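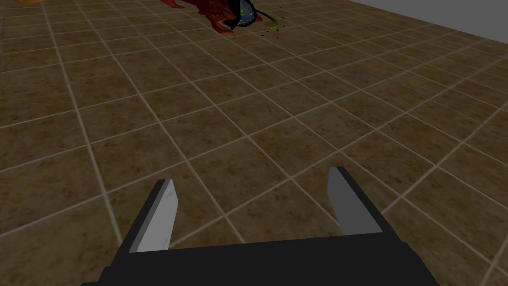 Three nights in Prakstead, and one slow boat

I had wanted to go to Prakstead since I saw its name on an old ferry timetable, between two places I also did not know. We went in January, when the rooms are cheap and the wind is not kind. My husband's cousin, Tshepo Venter, came with us for the first 2 days and then took the train south for his work.

The town lies where the river Ider meets the sea. You arrive by bus from Hultwood, 18 kilometres along a road with many bends, and I advise you to sit on the left side. On the right you will see mostly hedges. The driver stopped once to let a woman carry a very large lamp across the road, and he switched off the engine while she did it.

We slept in a guest house behind the harbour. The room was small and warm, the bed was good, and breakfast was served until half past nine, with smoked fish for those who can eat fish in the morning. I can not. There was also porridge and a dark, sweet bread with caraway which I liked so much that I bought a loaf for the journey home. The owner lent us a key for the side door, because the front door sticks in damp weather.

The boat to Lunde

In winter the boat to the island of Lunde goes only once in the morning and comes back at three in the afternoon. You buy the ticket on board and they prefer cash. The crossing takes a little more than an hour if the sea is calm. For us it was not calm – I looked at the horizon the whole way and answered no questions. Tshepo ate two cheese rolls and talked with the crew about engines.

Lunde has one shop, one church and a path which goes all the way round. We did not walk the whole of it. We went as far as the northern beach, where the stones are flat and grey and make a noise like plates when the waves pull them back. Then it began to rain and we turned round. The shop sells soup in paper cups at lunchtime, and you may sit on the bench by the freezer to eat it.

If you are going in the same season, take proper shoes. The path is muddy after the second gate and I had to wash my trousers in the sink that evening.

What we paid

For the two of us, the whole trip cost 2,510 crowns, with the room, the buses, the boat and all meals except one dinner, which Tshepo paid for and would not discuss. I think it is a fair price. In summer the same room is nearly double, so the owner told me, and you must book it by March.

On our last morning the wind had gone and we walked along the Ider as far as the old lock. A man was painting the rail green. We asked him if the café there opens in winter and he said yes, at eleven, but our bus was at twenty to.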